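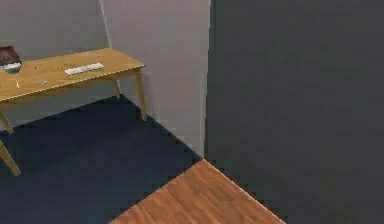 Wooden desk with a honey-colored finish, on dark navy carpet.

Sanna Hard Wax for Indoor Furniture
Maker: Fosum
Article: Sanna 36
Sizes: small tin, large tin
Availability: in stock, please see the note on winter shipping

Product information

Sanna is a hard wax in paste form for wooden furniture which stands indoors. We have it in our shop already many years and it is still the wax we recommend first when a customer writes to us that his table or desk became dull. It gives a soft shine, it does not fill the grain with a thick layer, and it can be renewed on one spot without doing the whole piece again.

The paste consists of beeswax, carnauba wax and a citrus oil that carries them. There is no silicone in it. This is important for people who may want to varnish the furniture later, because silicone goes into the wood and then the varnish makes small round holes which are called fish eyes. I once had to sand a complete cupboard for this reason, and I do not wish it to you.

Fosum has cooked wax since 1894. In the beginning it was wax for floors and for leather, and the furniture wax came later. The tin is still closed with a press lid, so please keep a flat screwdriver or an old spoon near. Do not use a good knife.

Which color to choose

Sanna comes in clear, light honey, walnut and dark oak. The colored versions contain pigment, but they are not a stain. They will not change a light table into a dark one. What they can do is to hide fine scratches and to make worn edges look less white.

If you are not sure, take clear. On most oiled wood the clear wax makes the tone a little deeper, similar to wood that you wipe with a damp cloth, and later it goes back a bit. For furniture with a warm yellow or golden tone the light honey is also a safe choice. Walnut I recommend only when you have tried it on the underside of the top.

Which surfaces are suitable

Raw wood, oiled wood and wood that was waxed before can all be treated. On shellac it works well too, but use very little and do not press. On modern lacquer the wax cannot go in. It stays on top and can be polished, but the effect is gone after some weeks of use. For plastic surfaces and for foil it has no purpose.

If the furniture was treated before with a supermarket spray, clean it first with Grulosa soap and let it stand one night. Many sprays leave a film, and the wax will slide on this film and stay sticky.

How to use

1. Remove everything from the surface and wipe away the dust. Crumbs in a wax cloth make scratches.
2. Take a piece of cotton, for example from an old bed sheet, and pick up wax the size of a hazelnut.
3. Rub it in with small circles, then finish in the direction of the grain.
4. Wait until the surface looks matte. In a heated room this is normally soon, in a cold garage it can take the whole afternoon.
5. Polish with a clean cloth or a horsehair brush.
6. Do not put anything on it for 6 hours. Hot cups should wait until the next day.

For legs, rails and turned parts the brush is better than the cloth. Put a few drops of warm water in the tin? No, please not. This question comes often, and water spoils the paste. If the wax is too hard in winter, put the closed tin in a bowl of warm water.

When there is carpet under the furniture, lay paper below the legs before you begin. Wax that falls on carpet is difficult to remove, above all the walnut color.

Technical data

Consistency: firm paste
Smell: orange, fades in a few days
Sheen: satin
Ready for use: after 6 hours
Storage: 36 months unopened, cool and without frost
Recommended coats on raw wood: two
Recommended coats on waxed wood: one

Safety

Citrus oil can irritate the skin, so wear gloves if you are sensitive to it. Open a window. Spread used cloths flat outside to dry before you throw them away, and never leave them pressed together in a bucket. Keep the tin away from children and from pets.

Goes well with

Grulosa furniture soap, for cleaning before waxing
Zireck horsehair brush, wide, with beech handle
Zireck cotton cloths, pack of 5

Shipping and returns

Orders that arrive before noon are packed on the same working day. In December we ask for some patience, as the parcels take longer and the paste can arrive very hard. It takes no damage from this. Leave the tin in the room overnight and it will be soft again.

Unopened tins can be returned. Opened tins we cannot take back, but write to us anyway if you are not satisfied. Often the problem is only too much wax, and this can be repaired with a warm cloth and some work.

Customer review

"I used the light honey on an old sewing table of my aunt. First I put too much and it was sticky for two days. Then I called the shop and they told me to rub it with a warm towel, and after this it was fine. The smell is strong in the beginning but not unpleasant. The lid is terrible to open. I would buy it again."
Kwame Opoku

Questions about this product

Please use the contact form and tell us what kind of wood you have and, if you know it, what was put on it before. If you do not know the wood, send a photo of the underside in daylight. We reply in English, and we read the messages every morning.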